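Vesulik hand recall: questions from Valtley operators
Last updated June 8, 2022 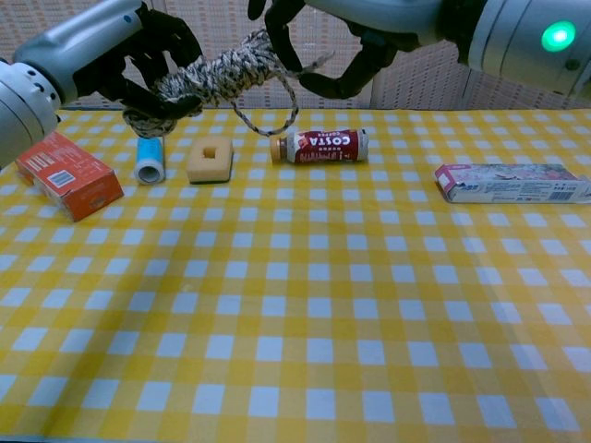
These answers cover the finger lock-up fault on two-arm stations running Vesulik hands. Send anything missing to Éabha Dolan on the service desk.

What is the fault?
One or more fingers stay closed after the release command. The arm then moves to its next position with the item still gripped. With a box or a bottle, the item gets carried off and dropped. With rope or cord held in both hands, the two arms can end up pulling against each other.

Was anyone hurt?
No. In the Gallagher building a cord was pulled tight until a wrist joint tripped its overload limit. The operator was outside the marked area.

Which hands are affected?
Hands on firmware 28 that have not had the tendon guide replaced. The version is on the startup screen. Hands from the Grurnunell order already have the new guide.

Can I keep running rope tasks?
Not with both hands on an affected station. Single-hand tasks are fine at reduced speed.

A finger is stuck. What do I do?
Press the emergency stop. Do not pry the finger open or cut the cord while it is under load - it can snap back. Lock out the power, wait 34 seconds, then use the manual release on the back of the hand.

The arm lights are green. Is it safe to reach in?
No. The lights report arm status only and do not know about a stuck finger.

Why did testing miss it?
The bench test ran 3,869 grips on rigid items. Gwendolyn Sorensen's team has since added a cord test.

When will mine be fixed?
Parts for the first 16 stations are in. The rest should be done by September.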